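Pre-Session Safety and Setup Checklist: Home Folding Tasks, Hand-Held Grippers
Godoy collection group, Allonholm
Comments by Loukia Kalogeropoulos
Revised 15th February

Hello everyone, and thank you for reading the new version. I know the old sheet was shorter, and I know some of you were fond of it, but it was written when we did all our collecting at the long tables in the Plasell building. Now that most of the folding examples come from people's bedrooms, it was missing a good deal. Please go through it with the operator before the first recording, tick each line, and write in the margins as much as you like. I read the margins. They are my favorite part!

SECTION A. THE ROOM

[ ] Walk the whole way around the work surface before you pick anything up.
Comment: Do it slowly, and do it in socks or slippers if that is how you will be working. You are feeling for bag straps, charging cords, a shoe half under the bed.

[ ] Fans switched off, or turned away from the cloth.
Comment: A light shirt will lift at the corner just as you close on it, and you'll spend the next ten minutes wondering what is wrong with your hands. In hot weather please do leave the fan on between recordings and take your breaks seriously.

[ ] Curtains tied back, window light even across the surface.
Comment: Bright windows are fine. What we don't want is a patch of sun that creeps over the garment in the middle of a set.

[ ] Operator can reach the far side of the surface without kneeling on the edge or leaning on one wrist.
Comment: Beds are low and soft and it is very tempting to prop yourself up on an elbow. I did this for a whole afternoon in April and could barely hold a coffee cup afterward. If you can't reach, move the garment closer and start over.

[ ] Household members know a session is on, and pets are in another room.

SECTION B. THE GRIPPERS

[ ] Both grippers checked, left and right, with the label number on each copied onto the session sheet.
Comment: Copy the number from the label itself. Please don't copy it from yesterday's sheet, however sure you are. We have 48 sessions in the Brastulska folder that I had to match up by hand, with a great deal of tea.

[ ] Label and code flat, clean and not peeling.

[ ] Yellow fingers close evenly along their length with no grit between them.
Comment: Lint is the usual trouble with dark cotton. A dry toothbrush does nicely.

[ ] Screws on the housing snug. Finger tight plus a small nudge, no more.

[ ] Cable loop lies close to the body and doesn't catch when the fingers open all the way.

[ ] Windows on the back of the housing wiped with the soft cloth from the kit (not your sleeve, please, I have seen the smears).

[ ] Rings, watches and bracelets looked at.
Comment: You may keep them on if they sit snug and don't touch the handle. Anything that dangles comes off and goes somewhere you'll remember.

SECTION C. THE CLOTHES AND THE SURFACE

[ ] Surface covered with something firm enough that the cloth slides a little.
Comment: A woven sleeping mat over the quilt has turned out to be lovely for this. Check the edges for split reeds first, both for your fingers and for the knitwear. A bare quilt bunches up under the gripper, and then the model learns to fight the quilt.

[ ] Finished pieces laid in a row along one edge, well clear of the working area.

[ ] One garment in play at a time, pockets emptied, zippers closed.

Folding on the bed, with the finished things kept to the window side:

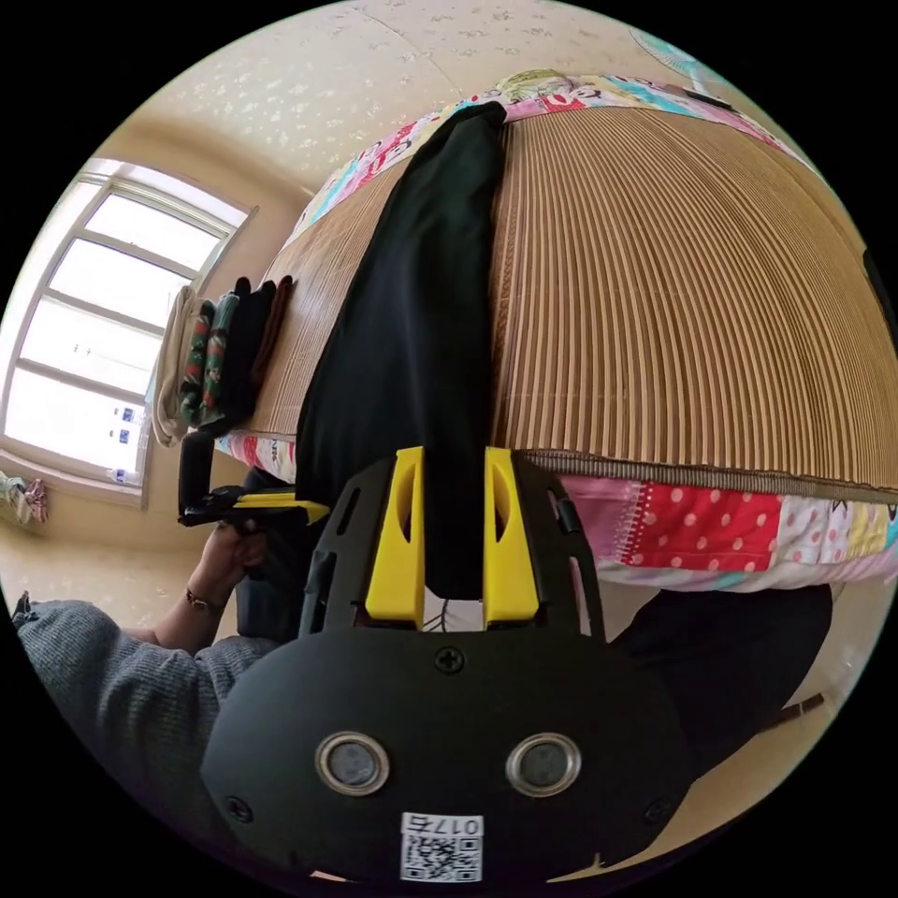
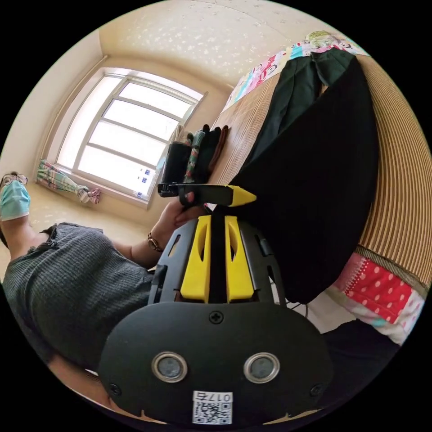

[ ] Dark garments included in every session.
Comment: I know they're harder to see and harder to pinch cleanly, and everyone would sooner do the striped ones. We are short of them all the same. The target for this round is 3000 accepted examples, and if they are mostly pale T-shirts we'll have a system that is wonderful with pale T-shirts.

[ ] Patterned bedding left as it is.
Comment: Several of you have asked whether to hide the busy sheets. Please don't! People own busy sheets. Smooth them so they don't ride up over the work, and carry on.

SECTION D. DURING RECORDING

[ ] Begin with both grippers open and away from the cloth. Hold still for 2 seconds.

[ ] Grip the cloth only. If you catch the mat or the bedding in the same pinch, let go and grip again, and keep recording.
Comment: A correction is worth having. We used to throw these out, and I am sorry to say that was my decision. Now we keep them and mark them "regrip" on the sheet.

[ ] Move at the speed you would fold at home on a quiet evening.
Comment: Two of our newer operators have been going very fast, I think out of kindness to me and my target. It is appreciated, but fast folding makes the cloth swing, and it's hard on the shoulders too.

[ ] Don't steady a garment with your chin, your knee or the back of your hand.

[ ] Stop after 8 garments. Put both grippers down, stand up, stretch your fingers wide.
Comment: Down means flat on a table, please. A gripper left at the edge of a mattress will find the floor sooner or later.

[ ] Stop right away for tingling, numbness or a sore thumb joint, even halfway through a fold. Write it on the sheet. You won't lose pay for the session.

SECTION E. CLOSING UP

[ ] Grippers wiped, fingers left slightly open, each in its own slot in the case.

[ ] Count of accepted folds and regrips entered on the session sheet.

[ ] Borrowed clothes handed back, folded or otherwise.

[ ] Anything odd written down, in your own words.
Comment: "The left one squeaks" is a perfectly good note. So is "my back hurt by the end."

Operator initials: ______ Checker initials: ______

Open items from the last round: the replacement toothbrushes are ordered, the spare case still has a broken latch (use the strap for now), and I owe the Plasell people an answer about whether we can fold fitted sheets. I would like to try one myself before I ask it of anybody else.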